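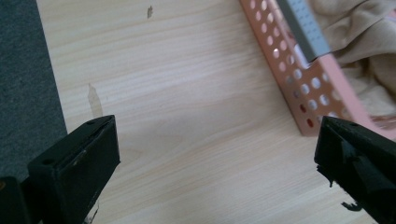 Newsletter > Round the House > Tables and Worktops

Last updated: July

A pale table, and how I look after mine

I've gone a bit soppy over pale wood lately. It's the grain that does it for me, those fine lines running off at a slant with the odd darker streak, somewhere between cream and honey, and it looks its best in plain daylight (ours is lovely at 6 in the morning, if you can bear it). Against dark grey carpet it fairly glows!

My own top came from Gullell and cost me £118, which I thought was steep until I priced the one at Zepeda. It arrived bare, so I gave it four thin coats of the Ritura oil, going with the grain and wiping off the extra each time with an old pillowcase. The tin says to leave it overnight between coats. I was impatient with the second one and got a sticky patch in the corner, so do wait.

Day to day it's just a damp cloth, well wrung out, and a dry one straight after. Tea rings mostly come off with very fine sandpaper and a dab more oil. Go gently, and don't scrub across the grain or you'll see every scratch.

Skoto readers get 14 per cent off the oil until the end of the month, so if your table is looking thirsty, have a go and let me know how you get on.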